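Library > Working Papers > Pedestrian Studies > Section 4

4. Shade and the Choice of Route

4.1 What walkers say they want

Ask people why they take one path over another and they will tell you, with great confidence, that they take the shortest. In the Murholm survey, 66 percent of respondents gave this answer. The walking diaries kept by the same respondents tell a different story, in which the shortest route is admired from a distance and then ignored. We logged 3508 trips, and a good number of them included a detour that the walker, when asked, denied making.

Earlier work put such detours down to scenery, shop windows, or dogs. Sedgwick (Terence, of the Parsons group, and not the geologist with whom our reviewers keep confusing him) was the first to suggest that sunlight might be doing some of the work. His proposal was received politely and left alone. Our own interest in it began when a model built on distance, slope, and crossings did no better at predicting afternoon trips than a coin would have, and the coin was cheaper.

We therefore scored each stretch of walkway for shade at the hour it was used. Scoring was done by hand, on a scale running from full sun to full shade, with a middle category that caused most of the arguments. A slab with one side in shadow and the other in glare is shaded or sunny depending on where you put your feet, and the scale had no opinion about feet. We settled such cases by scoring the two sides separately (Figure 2).

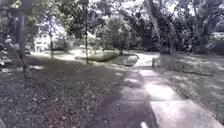
4.2 Scoring and its troubles

Two scorers worked independently and met on Fridays to compare results. Agreement was high at both ends of the scale and poor in the middle, as one would expect of any scale and most people. After the first round we dropped the word "dappled" from the scoring sheet. One scorer had been using it for anything under a tree and the other was saving it for special occasions.

Shade scores were then fed into Pimance, our route model, alongside the usual distance terms. A previous version of the model, Pluto, treated all walkways as equally lit at all hours. It has been retired with thanks. Each trip was compared with the alternatives that would have cost the walker no more than an extra 1000 feet, a limit picked after some of the diarists told us that anything longer counted as exercise.
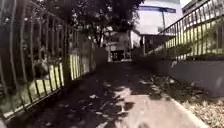 Adding shade improved the fit for afternoon trips and did nothing at all for morning ones. We had hoped for a gentle effect throughout the day, and the data declined to supply it. The effect was also strongest on open sidewalks, where a walker can drift toward the darker side or cross to another route entirely. On a narrow path with railings on both sides the choice is made at the entrance, and whoever goes in takes the tree shade and the bright patches in whatever order they come. For these enclosed stretches a single average score performed as well as the split scores described in 4.1, to the annoyance of the scorers who had produced them.

4.3 Limits

The diaries were kept by people who had agreed to keep diaries, a group known to differ from everyone else. Trips made in November were left out of the shade analysis, as the leaf cover on which the scores depended had largely gone by then. We also have no measure of temperature at walking height, and so cannot say whether walkers were avoiding heat, glare, or each other.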